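Curnamer issue tracker
Ticket: Wrist view policy stalls inside chassis after approach
Component: policy / perception
Reported by: Tibor Jakab
Assigned to: Leopold Mayrhofer
Status: Resolved, keep open for follow-up runs

Summary

The arm gets to the open desktop chassis fine, then hovers with the fingers pointed into it and never commits. Same checkpoint does great on the flat-board task, so I don't think it's the weights as such. Config is the October one, wrist camera only, no overhead view.

Steps to reproduce

1. Load the disassembly checkpoint trained on 410 demonstrations.
2. Put the chassis at any angle more than a little off square.
3. Start from the standard home pose and let it run to timeout.

Expected: fingers go in and close on the target part.
Seen: small side-to-side corrections until timeout. 27 stalls in my last batch, almost all of them with the case turned.

Comments

Leopold Mayrhofer, 9:40 am
Love this one, thanks for the clean repro! First guess was the depth estimate, so I swapped in the Jerbridge calibration. No change at all. Second guess was latency. Also no change, the action queue never runs dry.

Géza Mészáros, 10:15 am
Could it be the crop? The loader takes the top third of the wrist image and throws away the rest "to hide the hand." That was my line, from back when we only did flat boards. If the hand is gone, the policy has no idea where its own fingertips are compared to the case.

Leopold Mayrhofer, 11:05 am
Oh, that is a very good thought. I plotted attention for the stalled runs and it jumps between the bright ribbed panel and the edge of the drive cage, back and forth, in time with the wobble. I'm retraining on the full image, 2,000 extra steps from the same checkpoint, nothing else touched.

Tibor Jakab, 2:30 pm
Ran the new one and wow. It goes in! The hesitation is still there for a moment on steep angles, then it picks a side and moves. Over 700 trials queued for tonight on the Brumisside cell so we get real numbers instead of my excitement.

Leopold Mayrhofer, 2:50 pm
Wrist view with the case turned, for whoever picks up the follow-up. The fingers and linkages take up the lower two-thirds, and all of that was going in the trash. Look at the ribbed fingertip pad next to the metal ridges behind it, too. Similar texture, so I'd like to try color jitter on the pad.
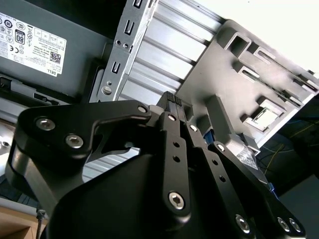

Resolution

Removed the top-third crop from the wrist loader. Full image is now the default for every chassis task. Old flat-board configs keep the crop through the legacy flag, so earlier results can still be reproduced.

Follow-up

- Svatopluk Mikuš to add a loader test that fails if the fingertips fall outside the input.
- Color jitter run, one seed first, then three if it looks promising.
- Tibor to attach the overnight results here, split by chassis angle.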